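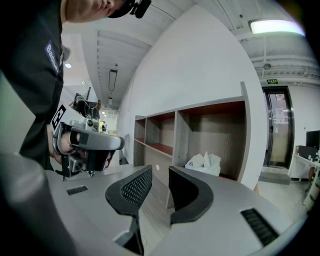 Duangjai Chuensuk asked at the open day why the data has to be gathered by a person at all, when the arm at Wiscombe could be driven by joystick. The reply from the Nokemberg side was that people are quicker with their own hands, and that a joystick hides the small corrections a wrist makes without thinking. Keep that exchange in mind for section 2.

Filed under: Robotics / Site Visits / Course Handouts

1. What the demonstration covered

The visit on 5th April dealt with hand-held grippers only. The operator moves the tool as an arm would move it, and the camera on the tool records the approach. One of the grippers carries a square black-and-white marker tag. Tags of this type give software a fixed pattern from which position and angle can be worked out.

The fingers are curved and face each other, with a fine mesh pad on the inner side. Note the gap between them in your sketch.
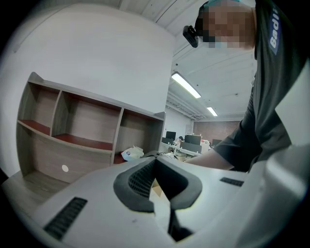

2 min read

2. Points for the written report

The view from the tool is wide and strongly curved towards its edges. Straight lines in the room bow outwards, so distances must not be read off directly. Correct for the lens first – the Talen notes give the method.

The operator's forearm may cross the view. State how your group would treat such stretches: keep, mask or discard.

Pongsak Sangkhawat's group will use set 1007, all others set 3053. Reports are limited to 8 pages and go to the Chukwu room tray before the first tutorial in May.

8 comments · 2 shares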